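Classic Sitcom Nights at the Bovov: Frequently Asked Questions

What do you show?
Half-hour network comedies from the 1970s and early 1980s, three or four episodes a night. Most are family and workplace shows. We run each episode at its full broadcast length, with the original theme song and closing credits.

When are the screenings?
Every Friday at 7:30, except in June, when the Bovov is closed. Doors open 30 minutes before the first episode.

How much is a ticket?
Tickets are $10 at the door. Children under 13 get in free with an adult.

Are the episodes suitable for kids?
Mostly. Some jokes and plots are dated, and a few episodes deal with divorce, layoffs or drinking. The monthly schedule marks those with a star. 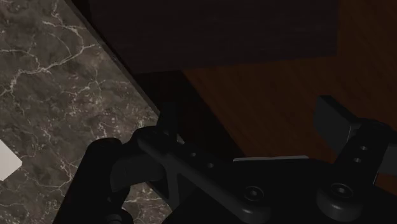
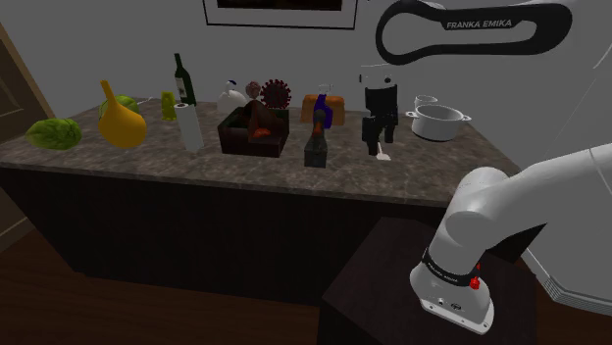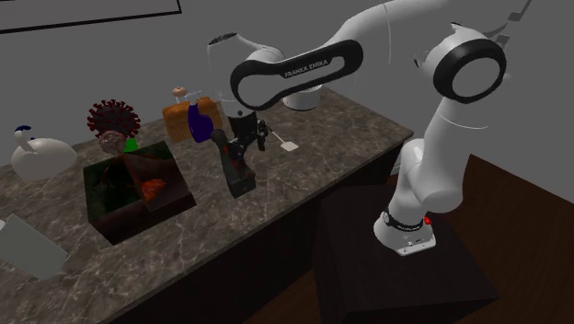
Where do the prints come from?
Nearly all of them come from the Gritetti collection, which holds more than 2,000 reels of television film. Shows that were made on videotape are played from digital transfers — they look softer on a big screen, and there isn't much we can do about that.

Can I request an episode?
Yes. Leave a slip in the box by the ticket window with the show title and a short note on the plot. Episode titles help but aren't required. We can't promise a date.

Do you show the commercials?
Only on Ferri Night, once each season, when we play reels with the original ad breaks left in.

Is there parking?
Use the Bornent lot behind the theater. It's free after 6:00. Please don't park along the alley — the bakery needs it for deliveries.

Can I get a refund?
Only if we cancel. Otherwise you can trade an unused ticket for another night in the same season.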